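3. Materials and procedure

3.1 Garments

The garments were short-sleeved T-shirts, bought second-hand and washed once before the study began. We chose T-shirts because nearly every household folds them and because they come in a narrow range of shapes. After sorting out shirts with torn hems, stretched necks or heavy printing across the chest, 115 were kept. Printed shirts were left out on the advice of our pilot group, who said that a large stiff print changes the way the cloth bends and makes the fold want to spring open.

Each shirt was given a number on a fabric tag sewn inside the hem, and its body length and chest width were measured flat. Colour was written down in plain terms (blue, grey, dark red) and was only used to help us find a shirt again. We did not sort by brand or by fibre content, as many of the care labels had been cut out or had faded past reading.

3.2 Folding surface

All folding was done standing up, on a table covered with an olive-green cloth held at the far edge with small light-blue clips. The cloth was there for two reasons. A bare tabletop is slippery under cotton, and in the pilot sessions shirts tended to slide away from the folder on the second or third fold. The cloth also gave a plain background against which the outline of most shirts could be judged by eye.

The cloth was not pulled tight. We had tried this early on and found that a tight cover behaved much like the bare table. A looser cover wrinkles, and the wrinkles do get in the way a little when a hem is being lined up, but the folders preferred it. They were told to smooth it by hand between shirts and to leave the clips alone unless the cloth had shifted enough to bother them.

The room had a polished concrete floor and overhead lighting. Blinds were kept closed so that the light on the table stayed much the same from morning to late afternoon.

3.3 Folding methods

Two methods were compared. In the first, which we call the Leblanc fold, the shirt is laid flat, the sides and sleeves are brought in toward the middle, and the body is then folded up from the hem. In the second, the Grosen fold, the body is folded across first and the sleeves are tucked in afterward. The Leblanc fold takes more care at the start. The Grosen fold is quicker to begin but leaves the sleeves to be dealt with when the shirt is already a thicker bundle.

Folders were shown both methods on a Friday afternoon and practised until they could do each one without a prompt. They were allowed to use whichever hand they liked to lead, and to walk around the end of the table if they wanted to come at the shirt from the side.

3.4 Stages and fold states

Earlier work on household laundry has mostly scored the finished bundle. We wanted to know where in the fold the untidiness comes in, so we scored the shirt partway through as well. A shirt was called "partially folded" once at least one fold line crossed the body and some part of the shirt still lay outside the main rectangle. Figure 1 gives a case of this kind: a fold runs across the lower part of the body, the panel below it lies flat, and one sleeve still sticks up on the right. 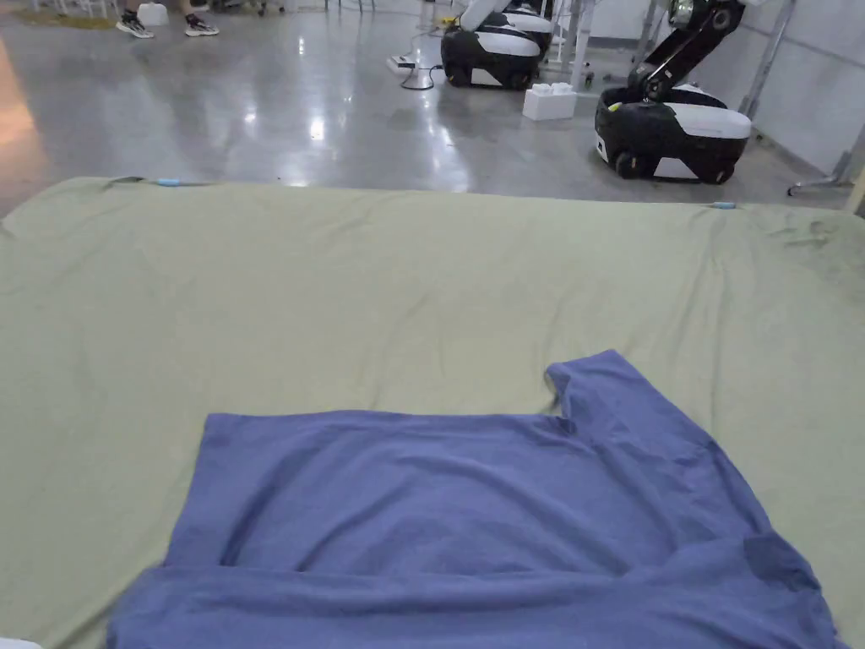 Figure 1. A blue T-shirt in the partially folded state. Note the sleeve outside the main outline and the bunched fabric along the right side of the shirt.

3.5 Scoring

Three things were scored at each stage. The first was outline, meaning how close the shirt came to a plain rectangle when looked at from above. A sleeve lying outside the body lowered this score, but only by a set amount, as it is an expected part of the fold and not a fault. The second was flatness. Scorers looked for wrinkles running across the panel and gave a lower mark where these would be trapped by the next fold. The third was edge bunching, where a seam or the side of the shirt had rolled under and left a thick, rumpled strip.

Edge bunching turned out to be the hardest of the three to agree on. A side seam often turns under slightly even in a careful fold, and scorers differed on how much was too much. Nikau Prendergast wrote a short guide with sample shirts pinned to card, and this was used for all later scoring. Shirts scored before the guide was ready were folded and scored again.

In all, 287 folds were scored. A further small number were dropped -- mostly cases where the folder had stopped partway and started over, which made the stages impossible to tell apart.

3.6 Storage check

Finished bundles were stacked in a drawer, left overnight, and lifted out one at a time the next morning. We recorded whether each bundle kept its shape when lifted from one side. Drawer depth was around 300 mm, and stacks were kept low enough that the drawer closed without pressing on the top shirt.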